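Rakano bedside cabinet, white, one drawer

Product details

The Rakano is a small bedside cabinet for rooms where a full-size one would get in the way of the bed or the door. It comes in white only. The drawer runs the full width of the front and is opened by a single round knob, supplied in black. A brass knob can be ordered separately from the Dekora range and uses the same screw.

Delivered flat. Assembly takes 30 minutes with a cross-head screwdriver, and one person can manage it. Please fit the back panel before the top, as the top locks it in place.

In the box: panels, drawer, knob, 6 felt pads, wall strap, fixings, instruction sheet. The wall plug is not included — the right type depends on your wall.

Drawer depth inside: 13 cm
Maximum load in drawer: 3 kg
Finish: painted, satin
Guarantee: two years from delivery

Using it on hard floors

Stick the felt pads on before you stand the cabinet up. They grip best on a clean, dry base and should be replaced when they flatten. Packs of spares are sold under Accessories. On an uneven floor, put a second pad under the low corner and check that the drawer still closes by itself. 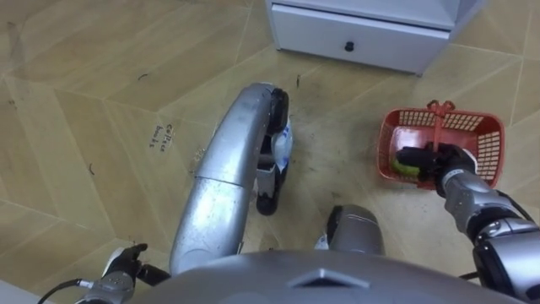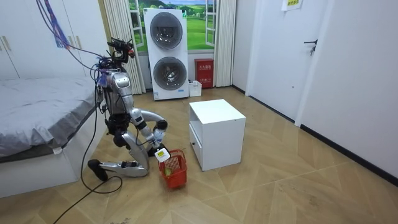 Small white cabinet, bedroom setting. 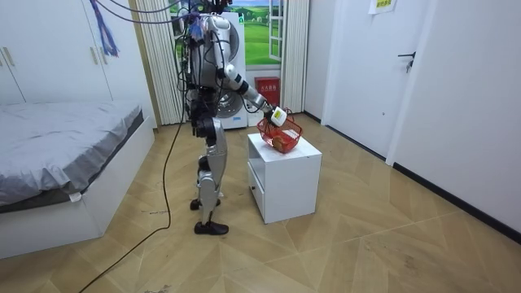
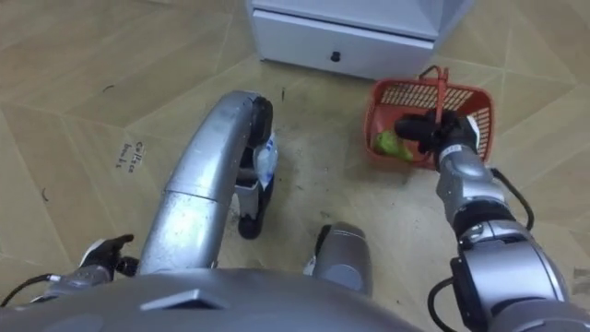 Noeline Whitelaw wrote to us that the drawer stuck for the first week and ran freely once she had loosened the two runner screws by half a turn, and she would like to see that step on the instruction sheet. It has been added to sheets printed from June onwards. If yours is an older one, the screws are at the back of each runner and can be reached with the drawer taken out.

Cleaning

Wipe with a damp cloth and a little washing-up liquid, then dry. Do not use cream cleaner or anything with bleach in it. Small chips can be touched up with Semberg white satin, sold in a bottle with a brush in the cap.

Delivery and returns

Standard delivery is to the front door. Returns are accepted within 30 days if the cabinet has not been put together. Missing fixings are posted free of charge — send us the number printed on the end of the box.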